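Expense Reimbursement and Mileage: Frequently Asked Questions

Applies to all Agyeman hourly and salaried staff in the United States. Contractors bill expenses through their own invoices and should not use this process.

Where do I submit a claim?

All claims go through Okota, under My Pay > Expenses > New claim. Email and paper forms are no longer accepted. If you do not see the Expenses tab, your account has not been assigned a cost center. Ask your manager to assign one. The tab appears the next time you sign in.

What is the deadline?

A claim must be submitted within 60 days of the date the expense was paid. For card purchases, this is the transaction date on the receipt. It is not the date the charge posts to your statement. The system accepts late claims but flags them, and a flagged claim may be paid as taxable wages. In that case it appears on your W-2 and the usual withholding applies.

Why would a reimbursement be taxed at all?

Reimbursements are left out of wages only when they are paid under what the IRS calls an accountable plan. Three conditions apply: the expense has a business connection, it is documented within a reasonable time, and any excess advance is returned within a reasonable time. Payments that miss any of the three are treated as wages.

Do I need a receipt for everything?

You need a receipt for every expense except mileage and per diem meals. The receipt has to show the vendor, the date, the amount paid and what was bought. A card slip showing only a total does not meet this requirement. For hotels, attach the itemized folio you receive at checkout.

I lost the receipt. What now?

Ask the vendor for a copy first. If that fails, fill in the Missing Receipt Statement in Okota and attach a bank or card statement showing the charge. Lodging claims cannot be made with a Missing Receipt Statement.

How do I claim supplies bought for the office?

Use category 410 (Office supplies) for consumables and small desk items. Anything with a purchase price over $600 is treated as equipment and needs a purchase order before it is bought. Splitting one purchase across several claims to stay below the limit will cause all of them to be rejected. Sales tax and shipping count toward the limit.

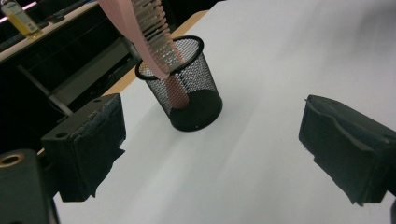
Items shipped to a home address can be claimed if you have a remote work agreement on record. Attach the order confirmation and the packing slip as one PDF. If part of the order was personal, claim only the business lines and the share of tax that belongs to them.

How is mileage calculated?

Mileage is paid at the company rate in effect on the day of travel. Enter the start and end address of each trip and Okota works out the distance by the shortest practical route. You can override the distance, but an override needs a written reason, such as a road closure.

Travel between your home and your regular work site is commuting and is not reimbursed. If you drive from home to a temporary site, see the Sulgate travel policy, section 7, for how the distance is counted. The policy covers all locations despite its name.

Can I claim gas as well as mileage?

No. The mileage rate already includes fuel, wear, insurance and depreciation. Tolls and parking are separate and may be claimed with a receipt. Gas may be claimed for a rental car, in which case mileage may not.

When will I be paid?

Approved claims are paid with your regular paycheck. A claim must be fully approved by 5 p.m. on the cutoff day shown in the Okota pay calendar to be included in the next run. The cutoff moves earlier in November and December. Submitting a claim before the cutoff is not enough; your manager's approval has to be recorded by then too.

Where does the payment show on my pay stub?

It is listed below net pay as EXP REIMB (non-taxable). If the line reads EXP TAXABLE, the claim was processed as wages for one of the reasons given earlier on this page. It does not affect your 401(k) contribution in either case.

What do the claim statuses mean?

Draft: saved but not submitted. Drafts do not stop the deadline.
Pending: waiting for manager approval.
In audit: selected for review by Payroll.
Returned: a correction is needed. Check the comment field.
Approved: will be paid in the next available run.
Closed: paid, or withdrawn by you.

A returned claim must be corrected and resubmitted within 7 days. After that it closes and has to be entered again as a new claim, with a new submission date.

My manager is on leave. Who approves?

Claims go to the delegate named in the manager's profile. If no delegate is named, they go to the next manager up. You cannot approve your own claim or a claim from someone you report to.

Can I get an advance?

Advances are available for approved travel only. Account for the advance in Okota after the trip and return any unused amount by payroll deduction or bank transfer. A deduction requires your signed consent, and some states limit how it may be taken.

I live in a state with its own reimbursement law. Does this policy still apply?

Yes, but state law controls where it gives you more. California and Illinois, among others, require employers to repay certain necessary work expenses. Select your work state on the claim form so that the correct rules are used.

What happened to my old Gumora claims?

Paid claims from Gumora were moved to Okota and appear under History with the prefix G. Unpaid drafts were not moved and must be entered again. Receipt images from Gumora are read-only. To request a copy, open a ticket under Payroll > Records and include the claim number.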